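Huerta Chamber Opera Names Elango Gowda Resident Conductor

The Huerta Chamber Opera has appointed Elango Gowda as its resident conductor, beginning in September. He will lead two of the company's four productions in the coming season and will take charge of the orchestra's training program for early-career players.

Mr. Gowda comes to Huerta after 7 seasons with the Bilberg Festival, where he served first as chorus master and later as associate conductor. His work there included new stagings of Purcell's Dido and Aeneas and Gluck's Orfeo ed Euridice, as well as the first performances of three one-act operas written for the festival's young artists.

"Mr. Gowda has a clear understanding of how singers and players listen to one another in a small house," the company said in its announcement. "His appointment gives the orchestra a regular presence on the podium between productions, a goal the board set for the company two seasons ago." 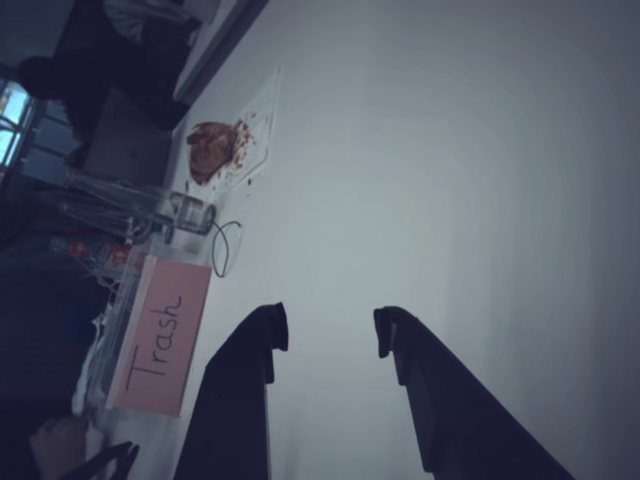
A pink card with the handwritten word "Trash" stands upright along a white tabletop.

The new conductor's first production will be Handel's Acis and Galatea, given in the 240-seat Kilari Theater with an orchestra of 20. The cast will be drawn from the company's ensemble, with two guest artists to be announced at a later date. In the spring he will return to the pit for a double bill of Pergolesi's La serva padrona and Holst's Savitri, sung in Italian and English respectively, with projected titles for both works.

Mr. Gowda will also direct the Harkance Fellowship, which offers a season of coaching and paid performance to string and wind players at the start of their careers. The fellowship received 33 applications in its most recent round. Auditions for the next group will be held at the Kilari Theater, and applicants should prepare one solo work and two orchestral excerpts from the list available at the company office.

Subscribers may renew their current seats through the end of September. Single tickets for Acis and Galatea will go on sale after the renewal period closes. Evening performances begin at 7:30 p.m., and the theater doors open one hour before curtain. Requests for accessible seating should be made to the box office at the time of purchase.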